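The Long Memory of a Small Harbor

The lending library at Gatelberg opens at seven in the morning, an hour set in its first years for the convenience of people who worked on the water. The boats are fewer now, but the hour has been kept. On most mornings in February the reading room is already in use before daylight, its long tables taken by retired net menders, students waiting for the early ferry, and parents with children too young for school.

The library holds 1,562 volumes on the history of the coast between Pornau and the river mouth. Many were never sold in shops. They include tide tables corrected by hand, parish accounts, cookbooks prepared for church suppers, and a run of ships' logs given by the Akyol family when its chandlery closed. The collection is modest by the standards of a university, yet it draws readers from well outside the district.

Duygu Kurtuluş has directed the library for 20 years. She came to Gatelberg as a cataloger on a short contract, with instructions to sort the local papers and recommend which should be kept. Her report recommended keeping nearly all of them.

"A receipt for rope tells you what rope cost," she said. "It also tells you who could buy it on credit, and who had to pay that day."

Her approach has shaped the way the collection is arranged. Papers are filed by household and by street, following the order in which families lived along the harbor. A reader looking for a great-grandfather will often find his neighbors first. Visitors used to searching by subject may need a morning to become familiar with the system, and the staff set aside time each day to help them.

The library has also become a place where the town settles questions of its own past. When the council at Pornau proposed new names for three lanes behind the fish market, residents brought forward older names found in the household files. Two of those names were adopted. The third remains under discussion, as the records give it several spellings and each has its supporters.

Care of the papers takes up a large part of the yearly budget. Salt air is hard on bindings, and the building, a former customs house, was designed to keep goods under lock and was never meant to keep them dry. New window seals were fitted last winter. The oldest logs have been moved to an inner room on the upper floor, where the temperature changes little between seasons.

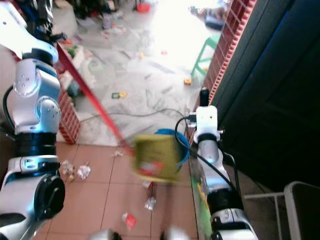 Loans continue to follow the rules of the original charter. Any resident may borrow up to three books, and no fine is charged for late return. Losses have been few. A branch shelf at Tumo, housed in the ferry waiting room, works on the same terms and is restocked each month from the main collection.

The next stage of work concerns spoken memory. Interviews with former harbor workers are being recorded in the upstairs office, and written copies will be filed with the papers of the households they describe. Those who wish to take part may leave their names at the front desk, where a list is kept beside the tide tables.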